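6th October

Wheat starch paste, second round

Picking up from the batch that went off in January. Same starch (Dretorero, the fine grade), new jar. Tap water this time, left to stand overnight with the lid off. The old notes call for distilled, but we ran out and I want to know if it matters for spine linings.

Soaked 41 g of starch in cold water for an hour, poured off the top, topped up again. Cooked on the low ring, stirring all the time. It went cloudy, then glassy, then stiff enough to drag. Took it off there and kept stirring until the pan could be held by hand. Two lumps, both pushed through the sieve. 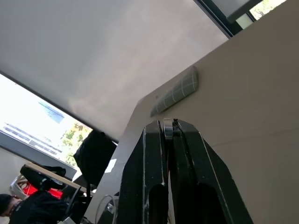
Yusri Raju says the overnight soak is a waste of time and that the lumps come from heating too fast. He has always gone straight from dry starch to the pan with half the water and added the rest hot. I will try his way on the next batch and keep everything else the same.

Strips: Zillance kozo, cut along the grain, pasted to offcuts of the blue buckram. Pressed under the small weights, blotters changed twice. Thinned paste for the first six strips, full strength for the rest. The thinned paste soaked in and left the edges lifting at the corners. Full strength held flat but took much longer to stop feeling cool to the touch.

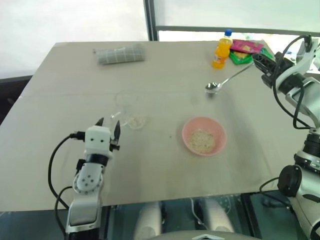 Gray tabletop, from above.

Peel test by hand, no gauge. Full strength tore the paper before the joint let go. Thinned came away clean on four strips out of six. I don't trust this much with so few strips, and the buckram has a filler in it that may be doing some of the work. Should repeat on plain linen.

Smell is fine so far. No preservative added. Jar is in the fridge, second shelf, labeled 147. Please don't use it for the Ismail ledgers until the fold test is done. Those can have the old methyl cellulose.

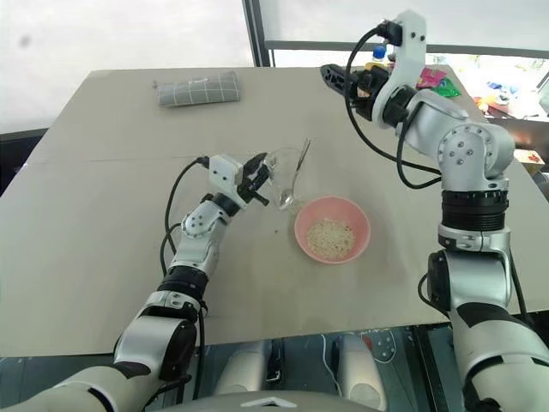

To do

Batch 148, Yusri's method, same starch.
Cut linen strips.
Order distilled water and more blotters.
Fold test on the full strength strips, both directions.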